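The Pale Table and the Blue Cloth
Words by Mali Landeg

When we bought our kitchen table the man in the shop in Mitville told us that a pale top would need wiping more often than a dark one. He was wrong about that. A dark top needs wiping just as often, but you can put it off. On a pale top a ring of tea is there at breakfast and still there at supper, and everyone who comes in sees it.

Ours is an Åberg, bought second-hand, with a smooth top the colour of single cream. It has been through homework, bread dough, a sewing machine and two moves. I have cleaned it with washing-up liquid, with spray, with vinegar (once) and with whatever was hanging over the tap. For this piece I went to find out how people who wipe tables for a living do it, and whether the cloth makes much difference.

The cloth matters more than the spray

Jinlong Peng runs the cleaning at Drirnatar, a workshop and canteen building in Vetley where the tables are all light in colour and used from early morning. There are 144 places in the canteen. He buys his cloths in one order each July, 336 of them, and by the following summer most have gone down to floor duty or been thrown out.

He has tried paper, sponge, cotton dishcloths and the flat yellow dusters his mother used. He now keeps mainly to thick blue cloths with a deep pile.

"A thin cloth pushes a spill along," he told me. "You get to the edge of the table and half of it goes on the floor. You want something with a bit of depth to it."

The pile is made of a great many fine fibres, which gives the liquid more places to go. A thin cloth can do the same job if you rinse it often enough, and Peng admits as much, but in a busy room people don't. They wipe four tables with the same cloth and then wonder why the last one is smeary.

He folds a cloth in half and in half again, wipes with one face, then turns it to a clean one. I had always bunched mine up in my fist. Peng bunches his too when he is after a single splash, because it puts a lot of cloth on one small spot, but for a whole top he folds.

Blue is a habit in the trade. Plenty of places give each room its own colour, so that the cloth from the washroom never meets the one from the kitchen. Which colour goes where varies from one building to the next. At home any scheme will do if everybody in the house knows it. In mine blue is for the table, and the old grey ones live under the stairs with the shoe polish.

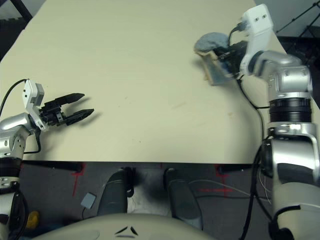
Faint scuffs and small stains on a cream top.

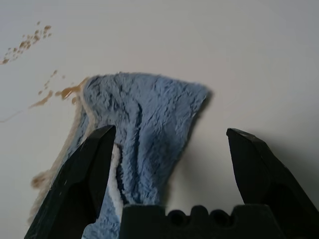

The long pile of a blue microfibre cloth, gathered into folds.
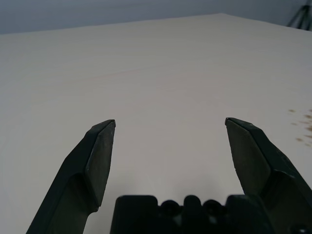
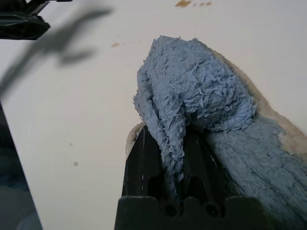
In the last picture, the tan edging shows along the side of the blue towelling.

Wet first, dry second

Peng's method for a fresh spill has hardly any steps in it. Lay the cloth over the liquid and leave it there for a moment. Lift it, fold the wet side in, and go over the place again with a dry part. Only then does he use anything out of a bottle, and for water or weak tea he doesn't use it at all.

He starts at the outside of a spill and works inwards. I tried this at home with cold coffee and it did keep the patch small. The other way round, which is how I had been doing it for twenty years, I was spreading it first and collecting it afterwards.

For a sticky mark he uses warm water with a few drops of washing-up liquid, on the cloth and never poured on the table. He wrings the cloth hard. Then comes plain water on a second cloth, and then a dry one. Most of the dull film people complain of on light tables is soap that was never rinsed off, he says, and adding more soap won't shift it.

Dried-on food is left to soften under a damp cloth while he does the next table. He keeps a plastic scraper in his apron but would sooner wait.

Scuffs and stains

A stain and a scuff can look much alike on a pale surface and they need different handling. Run a fingertip across. If you feel nothing, it may be colour sitting on or in the top, or a rub mark left by something softer than the table, such as a shoe heel or a rubber foot. These often come away with a damp cloth and a little patience. If you can feel an edge, the surface itself has been cut, and rubbing at it tends to leave a shiny patch beside the scratch.

Peng will not have scouring pads near his tables. Before trying any new product he tests it on the underside and leaves it overnight. On bare or oiled wood he goes lightly with water altogether.

My own table has a grey arc at one end, from a casserole dish that was dragged instead of lifted. I worked at it for most of an evening and it got fainter. It is still there. Peng looked at a photograph of it on my phone and told me to put the fruit bowl on it.

Look after the edge as well. The thin strip round the side of a tabletop is where crumbs and old drips collect, and it is usually missed because people wipe with their eyes on the middle. He does the edge last, with the cloth held over it between finger and thumb, going once all the way round.

Washing the cloths

Microfibre goes in the machine at a moderate heat, on its own or with other things that don't shed. Washed with cotton towels it comes out covered in fluff. Leave out the fabric softener, which coats the fibres and makes them poor at taking up water. Terry cloth is less fussy about company, though softener does it no favours either.

Hang them properly open. A damp cloth left in a heap smells by the next day, and then so does the table. Labels can be snipped off if they are stiff. Pale borders and hems show the dirt before the blue does, and Peng goes by those when he is deciding what to put in the wash.

I bought 6 blue ones on the way home from Vetley. Four are in use, one is in the car, and my son has taken the other for his bicycle.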